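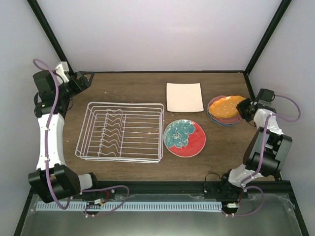

Kirkico Readers' Forum > Literature and Film > Book Club Selections

Topic: "The Salt Ledger" -- narration, point of view, and the final section

Posted by Preldale_Moderator
Members are reminded that this topic concerns the May selection. The novel and its screen adaptation may both be discussed, and the ending need not be concealed. Page references should be to the hardcover edition. Remarks about other members, as opposed to their arguments, will be removed.

Posted by quarto_reader
I wish to open with a reservation. The novel is told by Adela, the bookkeeper of the salt works, and for its first two parts the reader knows only what she writes down. In part three the author abandons this arrangement and gives the narration to the owner's son. I have read the book twice and cannot find a sufficient ground for the change. The son has been shown throughout as a man who does not notice others, yet he is suddenly able to report what the workers say in the drying sheds, down to the pauses. Either he has been misjudged for two thirds of the book or the author required a witness and took the nearest one.

Posted by Flutilby
I must disagree with the previous member. The son does not report what the workers say. He reports what he believes they would say in front of him, and the dialogue in the sheds is noticeably stiffer than the same characters' speech in part one. The foreman, for instance, never uses the word "sir" in Adela's account and uses it constantly in the son's. I take this to be deliberate. The reader is expected to remember the earlier voice and to hear what has gone missing.

Posted by quarto_reader
The point about the foreman is a fair one and I had not noted it. I would still ask why the scene of the flood is given to the son. He is on the hill. Adela is in the counting room with water at the door, and we never receive her account of that night. A book that has asked us to trust her ledger for so long owes us that page.

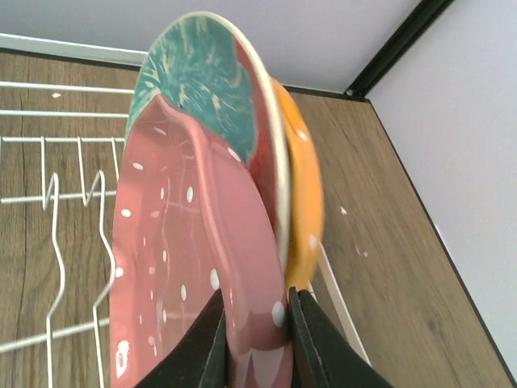
Kha Lò wrote that the missing page was the strongest decision in the novel, and that a written account of the flood from Adela would have turned the ledger into an ordinary diary. She records what is owed and what is paid, and on that night neither was settled.

Posted by marginalia_west
With respect to Lò, I find this reading too generous. An omission may be meaningful, but a reader is entitled to some sign that it was chosen. The ledger entries resume at chapter 31 with no remark upon the gap, and the tone is unchanged. Had there been a blank line, a blotted entry, a different hand, I would accept the argument.

Posted by Flutilby
There is a different hand. The first entry after the flood records the wages in words and not in figures. Adela has never done so before. It is a small thing and I passed over it on a first reading.

Posted by marginalia_west
I have now checked the chapter and the entry is as Flutilby describes. I remain of the view that one such sign is slight support for so large a silence, but I withdraw the statement that there was none.

Posted by tenpenny_reader
May I raise the film? The adaptation removes the son as narrator altogether and shows the flood directly, with Adela present. Several reviews praised this as a correction. I thought it the weakest part of the picture. The flood is handsomely staged and tells us nothing about her that the wages entry does not tell us in one line.

Posted by quarto_reader
On the contrary, the film supplies exactly what I had missed. The actress says almost nothing in the counting room, and there is no sense of a diary being read aloud. I would add that the film keeps the foreman's manner consistent from start to finish -- which rather suggests that the screenwriter did not regard the change in the book as important.

Posted by Flutilby
Or that the screenwriter, having removed the son, had no further use for it.

Posted by Preldale_Moderator
Thank you to all members for a courteous exchange. Discussion of the film may continue here. Members who have not yet read the afterword are advised that it addresses the order of composition, and that part three was drafted first.

Posted by marginalia_west
I had not read the afterword. If part three was drafted first, then the son was the original narrator and Adela the later addition. That alters the question considerably, and I should like to go through the opening chapters again before replying.

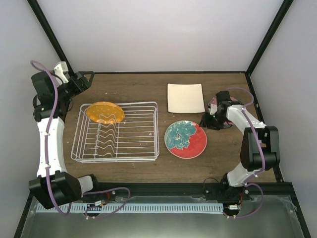 Kirkico Readers' Forum, Book Club Selections

Topic views: 2577
Members following this topic: 861

Page 1 of 3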